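The Letters on the Cloth

It was still early when Shazia Jafri came in and found the black cloth already up on the wall.

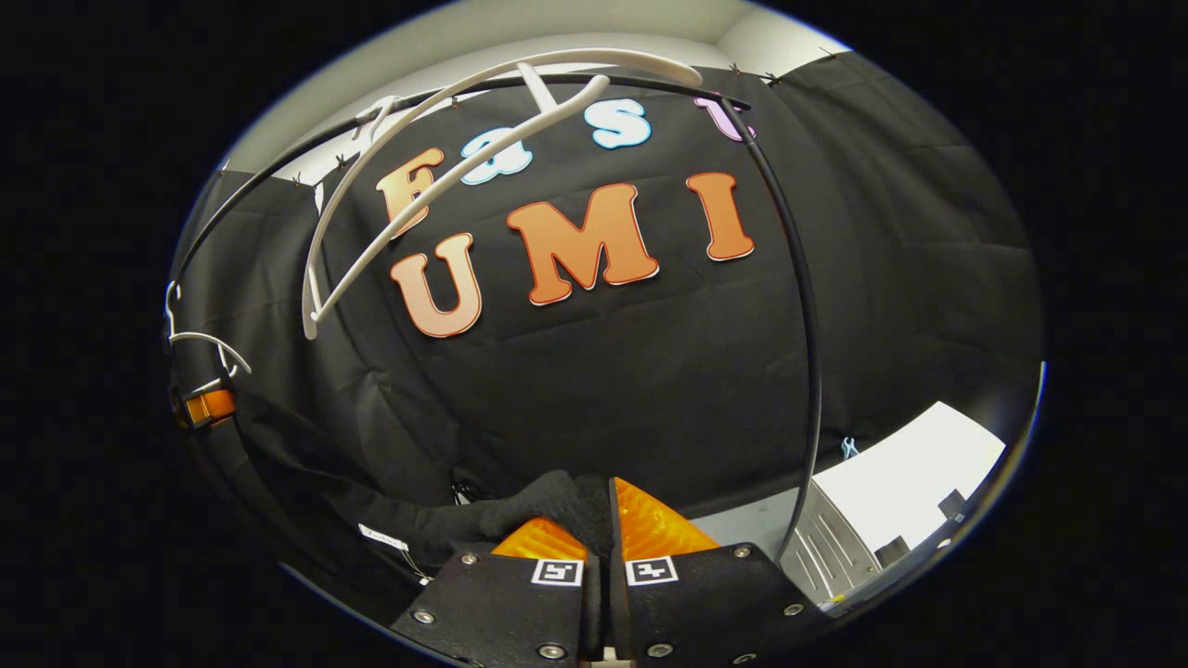
1. Morning

"Fast" was on the top line, and "UMI" was below it, bigger, all in orange. Shazia stood in her coat and read it two times.

"You made the second line so heavy," she said.

"It is the important one," said Tươi Cù. She had cut the letters at her kitchen table, and there was still a little glue on her thumb. "The first one was for practice. I got better at the M."

Shazia looked at the two blue letters between the orange and the pink. Her mother used to sew such colors on pillows, in May, with the windows open. She had not thought of those pillows for years.

2. Evening

Tươi wanted to take everything down before they went home. She had the box ready, an old one from Paklow, and tissue paper for each letter.

"Leave it one night," said Shazia.

"And if it falls?"

"Then I will come early and put it up again — I know the order now."

Tươi thought about this. Then she closed the empty box and looked for her keys.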